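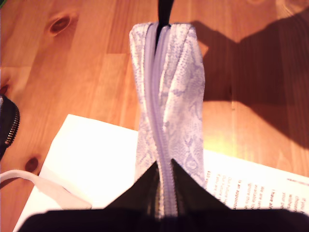
Re-ordering laser checks after a change of bank - stub alignment

Posted by: dmin_accounts
Our office moved its operating account in December and must now order new laser checks. The present stock is a sheet with one check at the top and two stubs below. The supplier, Fultwood, has offered a layout with the check in the middle. Please advise whether members have made this change and whether the payables software required adjustment.
Da-eun Min

Posted by: V_Loken
We made the same change two years ago. The software had a setting for check position, and the change itself took one minute. The difficulty was the window envelopes. The payee address no longer met the window, and we held 3,200 envelopes that could not be used. I would advise remaining with the top position.
Valter Løken

Posted by: hedegaard.m
I must disagree with the previous reply. A middle check folds well if the envelope is ordered to match, and the upper stub may then be kept by the payee without tearing through two perforations. The fault in that case lay with the purchasing order and should not be held against the layout.
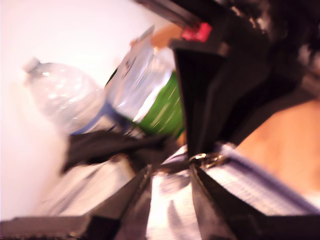

Can the old envelopes be used with the new layout?

Only if the printed address falls fully inside the window after folding. Print one sheet on plain paper, fold it at the perforation marks, and tap it to each side of the envelope before placing an order.
Mogens Hedegaard

Posted by: V_Loken
The plain paper test is sound, and I regret that we did not perform it. I maintain my view on cost. Our second order of envelopes came to 221 dollars, which had not been budgeted.

Posted by: chien_itgate
At Itgate we keep the check at the top and print invoice detail on both stubs. Vendors with more than six invoices receive a separate remittance sheet. Please also confirm the starting check number with your bank - ours was printed four numbers too low, and the duplicates were rejected.
Chiến Mai

Posted by: dmin_accounts
Thank you for these replies. I have requested a blank sample of each layout from Fultwood and will test both with our present envelopes. May I ask whether the signature line moves with the check position?

Posted by: hedegaard.m
It does in our software. A scanned signature may need to be placed again by hand.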